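Cell 2 hand maintenance at Rondlow, thread. Mostly for Rekha Nair, who takes the cell over in February, but others have asked.

The hand wears a black fabric cover. It keeps dust out of the finger joints and hides everything you need to look at. Cover rolled back at every service, no exceptions.

Service interval is 400 hours. We tried 60 when the cell was new and found nothing worth writing down.

Fingertips first. Press each pad sideways with a thumbnail. If it turns on the metal, change it. Don't glue it. Bastien Cordier glued one and we had to replace the whole end segment.

Then the joints. Dry brush through the slots, then a lint-free cloth. No oil. Oil wicks into the fabric and the cover goes stiff.
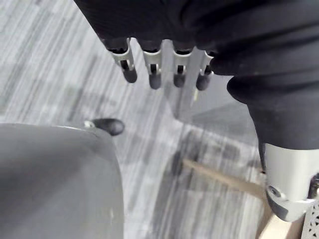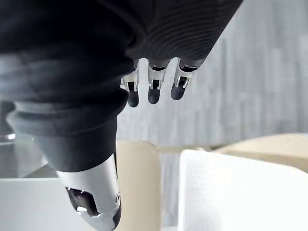

Cell 2, finger joints and rubbery tips showing below the cover. Thumb housing at the bottom in both.

Thumb: check the small fastener on the housing. Ours backs out slowly. Paint a witness mark across it and look at the mark, leave the driver in the drawer.

After refitting the cover, run the open/close routine 6 times at low speed. If the fabric creeps into a joint, the motor current climbs on closing. Stop and reseat the cuff.

Re-zero the thumb last. Zeroing it before the cover goes on gives you an offset you will chase all afternoon.

Spare pads are in the Prikard drawer, left side. Log what you take.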